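Surfaces and Finishes, Unit 3: Stone, and Things Dressed as Stone

Reading before class: the chapter on metamorphic rock, and the Nellance sample binder (on the shelf by the sink, please put it back by the sink). Bring a hand lens if you have one. The course owns 12 and can currently find fewer.

Last unit we did wood grain, and several of you now can't sit down in a restaurant without inspecting the table. This unit will ruin hotel lobbies for you as well. 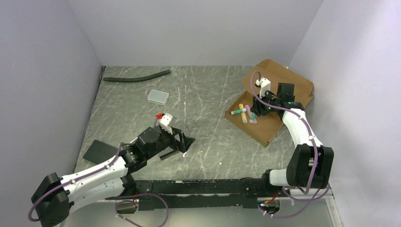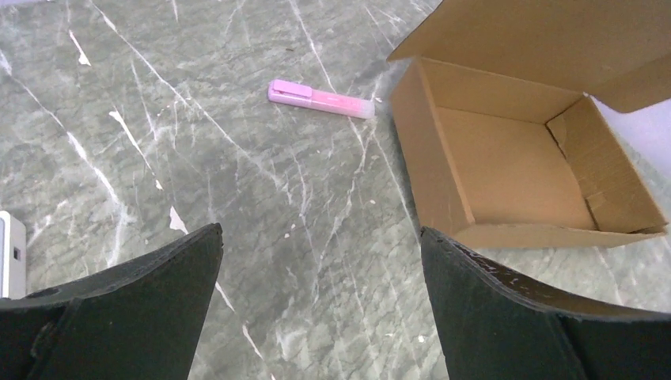
Fig. 3.1 and 3.2. Gray marble patterning with pale veins, from farther off and from close in.

1. Where veins come from

Marble starts out as limestone or a close relative. Heat and pressure recrystallize it, and the impurities that were lying around in the original rock (clay, iron oxides, graphite, silt) get smeared, folded and squeezed into bands. Other veins are later arrivals: the rock cracks, mineral-rich fluid moves through the crack, and calcite fills it in. A vein of the second kind can cut straight across one of the first kind, and when it does, you know which came first. Geologists call this a cross-cutting relationship. It will be on the test under that name.

Pure calcite marble is white. Gray usually means carbon. Green usually means serpentine, and a good deal of the "green marble" sold for kitchens is serpentinite, which a geologist would not call marble at all. The stone trade calls anything marble if it takes a polish and the customer seems happy.

2. How the pattern gets faked

People have been faking marble for as long as they have been unable to afford it. The methods you need to know:

Painted marbling. Oil glaze over a base coat, veins dragged on with a feather or a thin brush, then softened with a dry one. Beginners make every vein the same width and space them like plumbing. The Utthorpe town hall has 70 feet of this in the upstairs corridor, and we will be visiting it, so dress for the stairs.

Scagliola. Pigmented plaster kneaded like dough, sliced, laid and polished. Slow, filthy and wonderful. Done well, it fools people who should know better.

Printed film and paper. A photograph or drawing of stone, laid over a cheaper board. The weak spot is the repeat. A printing cylinder only goes around so far before it starts over, and the same odd little blotch turns up again down the counter. Find the oddest mark on the surface and go looking for its twin.

Cast material with pigment. Resin or cement with color stirred through it. The soft cloudy parts come easily. Sharp veins are harder, and many makers add them by hand afterward.

3. What to look for

Start at the edge. In solid stone, a vein that reaches the edge carries on down the side. In film over board, it may stop dead, turn a corner in some unlikely direction, or meet a strip of plain trim.

Then touch it. Stone feels cool for longer than board does. This test is useless beside a radiator, as last year's group established in writing, at length.

Then look across it toward a window. Polished calcite has a slight depth, and light goes in a little way before it comes back. A print is all on one level, however good the drawing.

Leave the acid bottle in the cabinet. Yes, dilute acid fizzes on calcite. It also leaves a dull spot on somebody's lobby, and we have only just been allowed back into the Seidel building.

4. Words that get mixed up

Vein: a band or line of different mineral or color.
Fissure: a natural opening along a line of weakness. Sellers like this word.
Crack: the same thing after delivery. Buyers like this one.
Bookmatching: two slabs cut one after the other and opened like a book, so the veins mirror. In cheap versions the mirror is perfect, which real slabs never manage, as the saw eats a little of the pattern.

5. For next time

Choose one surface that claims to be stone, somewhere you are allowed to stand for ten minutes. Draw a patch of it by hand, no tracing. Mark which veins cross which, and say what you think it is made of and why. One page. "It looked fake" is a feeling and earns no points.

The Motisell catalog prices are in the back of the binder for anyone curious about what a slab costs. Unit 4 is terrazzo. Wear shoes you don't care about.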